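I met the woman behind the Darham soup nights in her own kitchen, at seven in the evening, and she had me peeling carrots before I'd got my coat off. She moved to Darham from Gruludlow with two saucepans and, she says, "no plan whatsoever".

So how did it start? "With leeks," she told me. "Far too many leeks!" She put a note through the doors on her street and had 7 people round the table that February. Last winter she ladled out 2503 bowls — I asked her to repeat that, and she did, rather proudly.

I wanted to know the secret, obviously. "Onions, and patience with the onions. People rush them. Give them a good half hour on a low heat and you can get away with almost anything else." She's firm about salt too (late, and less than you think) and she won't have a stock cube in the house.

We talked a bit about kitchens, and how little you need in one to cook for a crowd. 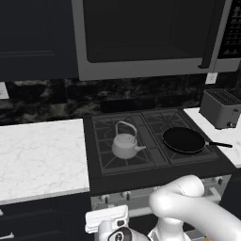
Cieślak, over in Vadham, reckons the onions want longer still, a full hour with the lid on, and that barley beats potato every time. I passed this on. "Barley!" she said, and handed me another carrot.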